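4. Keeping two arms in step: the Corketti scheduler

Having described the policy itself in the previous section, we would now like to spend a little time on the piece of software that sits between the policy and the motors, as it is the part of Corketti that readers of our earlier workshop paper asked about most often. It is also the part that changed most between September and the version reported in this paper, and several of the choices in it were made for rather homely reasons that seldom find their way into print. We hope the reader will forgive a slightly leisurely account.

4.1 Action chunks and the shared clock

The policy predicts actions in chunks. Each chunk holds 16 future joint targets per arm, together with a gripper opening for each, and a fresh chunk is requested before the old one has been used up. With a single arm this is a comfortable arrangement: the newest chunk is blended into the remainder of the old one, and small disagreements between the two are smoothed away over a few control ticks. With two arms, we found that blending each side on its own schedule let them drift apart in time. The left arm might be following a plan formed from a recent observation while the right was still carrying out one formed a moment earlier, and although the difference was small, it mattered a great deal whenever the two grippers had to work close to one another.

Our first remedy was simply to make both arms wait for the same chunk. This cured the drift and introduced a pause, which showed itself as a faint stutter at every chunk boundary (our colleagues on the floor below claimed they could hear it through the ceiling). The present scheduler keeps one clock for both arms and stamps every joint target with the time of the observation from which it was predicted. When a new chunk arrives, the targets whose moment has already passed are thrown away, and the rest are blended in for both arms over a window of eight ticks. If inference is late, both arms slow down together along their existing paths, so that their relation to one another in space is kept even when their speed is not.

The idea of slowing along the path came from Kirsten Kowalchuk, who had used something similar on a packing line and was kind enough to sit with us for an afternoon while we worked out how it ought to behave near joint limits. Our implementation treats the two arms as one long vector of joints and scales the progress along the planned path by a single number between zero and one. We tried giving each arm its own number, with a penalty for letting them differ, and went back to the single one after a week – the tuning was tiresome, and the recorded motions were no better for it.

4.2 Gripper commands

Grippers deserve a paragraph to themselves. Blending two joint targets gives a sensible joint target, but blending "open" and "closed" gives a half-closed gripper, and a half-closed gripper above a small object is a nuisance to everybody. We therefore leave gripper commands out of the blending altogether. The newest chunk must ask for a change of state in three consecutive targets before the scheduler passes it on, and once a closing motion has begun it is allowed to finish before another command is considered. This costs a little responsiveness. In return, it removes the nervous opening and shutting that we saw in early trials whenever the policy was unsure of the height of the thing beneath the fingers.

The rule is applied to each gripper separately, and it is the only place in the scheduler where the two sides are treated as independent. Essam Salem argued for a joint rule here as well, on the grounds that a handover needs one side to wait for the other, and we have some sympathy with this. In our tasks, however, the policy seemed to learn the waiting for itself from the demonstrations, and we preferred to leave the matter in its hands.

4.3 Keeping the arms out of each other's way

The workspace is small, and both arms can reach most of it. Drutero, the planning library on which we built, offers a full collision check between articulated bodies, and it was our intention at the outset to call it at every tick. It proved too slow to do so alongside inference on the one machine we had, so we use it more sparingly. Each link is wrapped in a capsule, the distances between capsules are computed at every tick, and the full check is called only when two capsules come nearer than a set margin. When the full check fails, progress is reduced to zero and a new chunk is requested from the current pose.

We did not model the objects on the table. Toys are moved, swapped and dropped between episodes, and any model of them would have been out of date almost as soon as it was made. The table itself is included as a plane, with the lowest permitted fingertip height set by hand during calibration. Fixed furniture behind the table, such as poles and cables, is kept out of reach by a rear boundary which we drew rather generously after an early scrape.

Figure 4 shows the cluttered kitchen setting in which the scheduler was tested. Both arms come down from above, so the volume they share lies over the table and not merely on it, and the capsule margin has to be generous enough for the upper links without making it impossible for the fingers to reach into a pan.

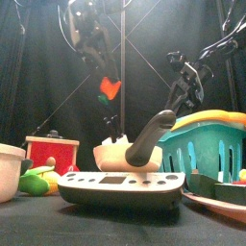
Figure 4. The toy kitchen workspace. The left gripper is just above a saucepan on the toy stovetop, its fingers pointing towards a small white item inside; the right gripper is open above the back edge of a teal basket.

4.4 Replaying logs

Every run writes a log containing the observations, the raw chunks as they left the policy, and the targets as they were sent to the motors. The replay tool, Rukeck, reads these logs and runs the scheduler again without any hardware attached, which allows a changed blending window or capsule margin to be tried against old episodes in a few minutes. We have kept 508 episodes for this purpose, and every change to the scheduler is replayed against all of them before it is allowed near the arms.

A replay cannot tell us what would have happened had the arms moved differently, of course, and we were careful to use it only for questions it is able to answer: whether the sent targets stay smooth, whether both sides remain on the same clock, and whether the collision check would have been called. For anything to do with success at the task we returned to the real table. Ka-ming Chung wrote the first version of the tool over a weekend, and it has repaid the effort many times over. The most stubborn fault we met, a timestamp taken after image resizing instead of before it, had gone unnoticed on the hardware for nearly 100 episodes and was plain within moments of plotting a replay.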